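4.3 Setting up the desk and chairs

Read this section through before you open the cartons. The Oton desk frame and the Kokkonen mesh chair are packed separately, and the hardware bags are not interchangeable. Allow enough clear floor to lay the frame on its side and walk around it.

Choosing the spot

1. Pick a straight length of wall with no heater or floor vent along it. The frame can stand close to the wall, but leave a finger's width so the paint isn't rubbed when the desk is moved.

2. Measure the wall from the corner to the nearest door trim. The longer Oton frame needs 1,696 mm. If you have less than that, use the short rail set in bag C.

3. Sweep the floor. Grit under a levelling foot will mark plank flooring the first time the desk is pushed.

Note: On a floating floor, do not screw the feet down. The planks have to be free to move with the seasons.

Assembling the frame

4. Lay the two leg sets on flattened cardboard with the feet facing out.

5. Fit the long rails between them using the eight black bolts from bag A. Turn each bolt by hand until it catches, then stop. Do not tighten yet.

6. Stand the frame up with a second person at the other end. Set it against the wall and check that all the feet touch the floor.

7. Tighten the bolts with the supplied key, working corner to corner. Screw the feet in or out until the frame no longer rocks.

CAUTION: Do not sit or lean on the frame before the top is fitted. The rails are made to carry a load spread across the top and can bend under a person's weight.

Placing the chairs

8. Attach the base and gas lift as shown on the card in the chair carton. The lift is a press fit - no tools are needed, and a hammer will damage it.

9. Roll the chair up to the desk position and turn it through a full circle. The armrests should clear both the wall and the legs of the frame. Seat height is right when your feet rest flat on the floor and your forearms are level with the desktop.

10. If two chairs share the room, check the clearance with someone sitting in each. An occupied chair takes up more space than an empty one, especially when the back is reclined.

Note: The casters supplied are for hard floors. For carpet, order the Nirnitz caster set through your Trisik dealer.

Before you fit the top

11. Clear the floor under and in front of the frame. Pick up packing paper, bags and anything small that could catch under a caster or a foot.

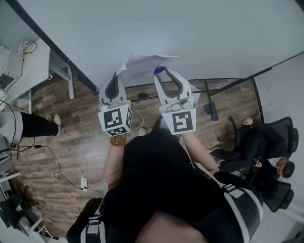

Fig. 4-6. Desk frame at the wall, with mesh chairs at the right. Loose paper and small items on the floor are to be picked up at step 11.

12. Lower the top onto the frame with one person at each end. Line up the pre-drilled holes before you let go - the top is awkward to shift once the pads grip.

13. Fasten the top with the short wood screws from bag B. The long ones will come through the surface.

14. Retighten all frame bolts after one month of use. Keep the key and any leftover hardware in bag A for the next move.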